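Unit 5: Toleration, Neutrality, and Recognition

Reading for this unit: course packet, section 6. Bring the packet to class.

1. Terms

Toleration, in the narrow sense, has two parts. The person who tolerates must object to the belief or practice, and must have some power to interfere with it. A person who does not object is indifferent. A person who objects but has no power is merely putting up with it. Most of the authors in the packet accept this definition, although they disagree on how strong the objection must be.

Neutrality is a property of institutions. A law is neutral in aim if it was not passed to favor one way of life. It is neutral in effect if it does not in fact favor one. Almost no law meets the second test. A Sunday closing law passed to give workers a common day of rest may be neutral in aim and still cost some shopkeepers a day's trade.

Recognition is a claim for something further. The group asks the state or the public to affirm its standing, by name, in official language, school materials, or ceremony.

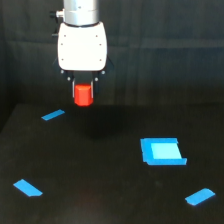
2. The Brilleck case

Brilleck is a town of 3000 residents with one public hall. A religious society, the Negri Fellowship, applies to use the hall once a month. The council's existing rule allows any group with at least 50 signatures to book it. The Fellowship has the signatures. Several residents object to its teaching on marriage.

Three separate requests should be kept apart when the case is discussed:

(a) The Fellowship asks to book the hall on the same terms as others. This is a request for equal access. Toleration in the narrow sense is enough to grant it.

(b) The Fellowship asks that the booking fee be waived, on the ground that its members are poor. If fees are waived for all groups in the same position, the rule remains neutral in aim.

(c) The Fellowship asks the council to issue a statement welcoming it. This is a request for recognition. A council may grant (a) and refuse (c) without contradiction. Whether it should is a further question.

Note that the objecting residents are also making a claim. They pay for the hall, and they argue that lending it amounts to support. The usual reply is that a forum open to all does not speak for its users. The reply is weaker where the council picks users one at a time — compare the Rirkon library case in the packet.
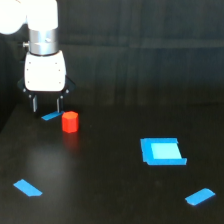
Can a council tolerate a group and still criticize it in public?

On the narrow definition, it can. Toleration concerns interference, and criticism alone does not interfere. The harder cases are those in which official criticism leads private parties to refuse the group service or work.

3. For discussion

Does a signature rule burden small groups unfairly, and would lowering the number cure the problem?

Rewrite request (c) so that a council committed to neutrality in aim could grant it.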